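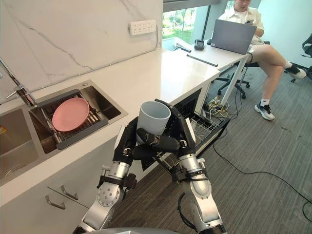

Piano tuning is a quiet trade, and Aurelio Esteban has been at it long enough to have opinions on nearly every upright between Pindavthorpe and the coast. I had asked for half an hour of his time. By the time I looked at my watch we had got through a pot of tea, most of a fruit loaf and the whole history of the Lokcombe chapel piano, and I hadn't reached my second question.

He came to it late, he says, or late by the standards of the people who trained him. He was driving the 179 bus out of Olilport and spending his breaks in the back room of Palacios, the old music shop on the hill, where they let him sit at whatever happened to be in for repair.

"I couldn't play, not properly. I had about four tunes and I played them all too fast," he says. "But I could hear when a note was sour, and it bothered me, you know, the way a dripping tap bothers some people. One day the old man in the workshop handed me the lever and said, well, if it upsets you so much, do something about it."

He made a terrible mess of it. A string went, with a bang that brought the customers in from the front, and he was quite sure he'd be sent back to his bus for good. They showed him how to fit a new one, and the following June he handed in his driver's badge. That was 20 years ago.
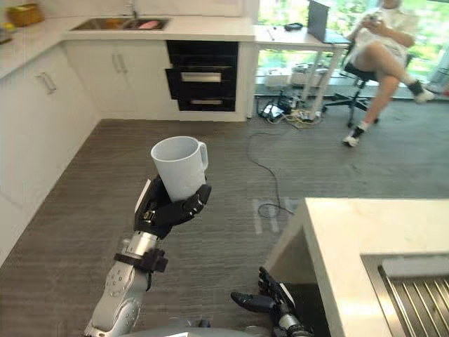

A plain white mug, held upright.

These days he looks after over 300 pianos, and he talks about them rather as a country doctor might talk about his patients, fondly and with a fair bit of exasperation. There is one that lives beside a radiator and goes out of tune the moment he shuts the garden gate. There is another, a lovely walnut thing, that hadn't been opened since the owner's mother died, and when he took off the bottom panel he found a child's glove, a good many pencils and a library ticket.

"I always give everything back," he says. "I put it all in a row on the lid. People go very quiet sometimes. I had a lady who found her own handwriting on a bit of paper, a spelling list from school, and she had to go and stand outside for a minute. So then you just carry on with your tuning and you don't hurry her."

I asked whether he used one of the electronic tuners that everyone seems to have on their phones now. He does own one, it seems, and gets it out when there is building work next door or a parrot in the room (there is a parrot, in Pindavthorpe, and it does a very good middle C). Mostly he goes by ear, setting the middle of the keyboard first and working outwards, listening for the slow wobble between two strings that are nearly the same and not quite.

"You're listening for it to stop. It goes wow, wow, wow, and then slower, and then it opens out, and I still like that moment. I'd be sad if I didn't."
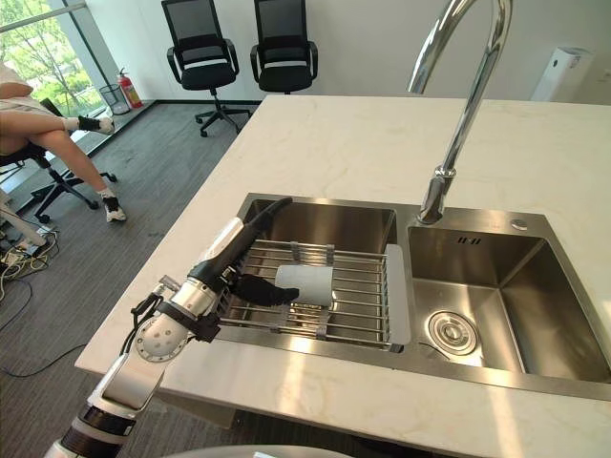 A white cup on its side on the wire dish rack.

The chapel piano at Lokcombe is the one he worries about. It is damp in there from autumn onwards, the soundboard has a crack he could post a letter through, and every year he tells them it has one more winter in it. Every year they thank him, give him soup and book him for the next visit. He has offered to find them another. They don't want another.

"They're right, I think," he says, after a long pause. "It sounds like their singing. If I brought them a better one they'd all have to sing better, and then where would we be?"

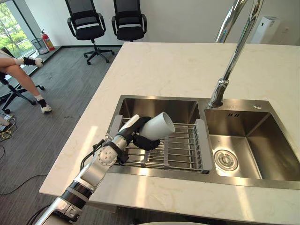

What he would really like is an apprentice. He has had two, both good, and both moved away to cities where there are concert halls and proper money, and he doesn't blame either of them. The work suits a patient sort of person, he says, someone who can do a small job over and over without minding. He compares it to washing up, which he claims to enjoy, and we got on to sinks for a while: a double one in stainless steel, with a rack across the left side and the tap within easy reach, is his idea of a sensible arrangement, and you can lay a cup on its side there and get on with the next. "Same with strings," he says. "One, then the one beside it. You don't look up and think, oh dear, all those still to go."

If you know of anybody with good ears and steady hands, he would be glad to hear from them. Palacios will pass on a message, and he calls in there most mornings, usually to complain about the weather and what it is doing to everybody's bass strings.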